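Bosier Reuse Program: Progress Report to the Miah Fund
Reporting period ending May 6, 2020

Summary of status

Work under the grant continues on the replacement of single-use packaging in the Bosier meal service. The service supplies 600 meals per delivery day to households in the district. Two of the three work packages are on schedule. The third, covering washing capacity, is behind schedule and is discussed below.

Work package 1: Procurement

The tender for reusable serving ware closed with two valid bids. The contract was awarded to Groser on the basis of unit cost over the expected service life, with a lower weighting for purchase price. The order covers 2,654 pieces, including lids. The first shipment has been received and entered in the stock register. The second is due in June. Groser has confirmed in writing that the delay at its warehouse does not change the agreed price.

Pieces from the first shipment were checked against the specification for wall thickness, rim height and stacking clearance. Lids from one carton did not seat correctly and were returned for credit. The remaining stock was accepted. 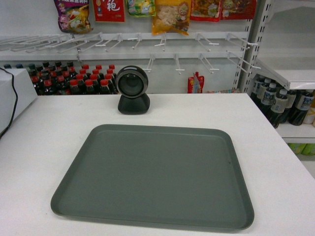

Work package 2: Delivery and return

Return of used items began on the Tekley route, which has the shortest stops and the most stable customer list. Drivers collect the previous delivery at the door and record missing items on the route sheet. Almost 200 households are now enrolled. Losses are within the allowance set in the grant agreement, and most missing items come back on the next visit.

Contact at the door has been suspended under current public health guidance. Households now leave items outside in a closed bag. The change added time to each stop in the first week, after which stop times returned to their earlier level. The route sheet has been revised to match.

Extension to the remaining routes depends on the second shipment and will not begin before it has been checked and registered.

Work package 3: Washing capacity

The existing dishwasher can process the Tekley returns but not the full volume. Installation of the second unit was planned for this period. The electrical contractor stopped site visits in March and has not given a new date. The unit is in storage and the supply line has not been upgraded. As an interim measure, washing has been moved to the evening shift, with the extra hours charged to the contingency line.

Budget

Spending on procurement is under budget. Labor in work package 3 is over budget and will remain so until the second unit is running. We request approval to move the unspent procurement balance to labor. The total grant amount does not change.

Next period

Receive and check the second Groser shipment.
Obtain a firm installation date, or seek a quote from another contractor.
Submit the revised budget table with the next claim.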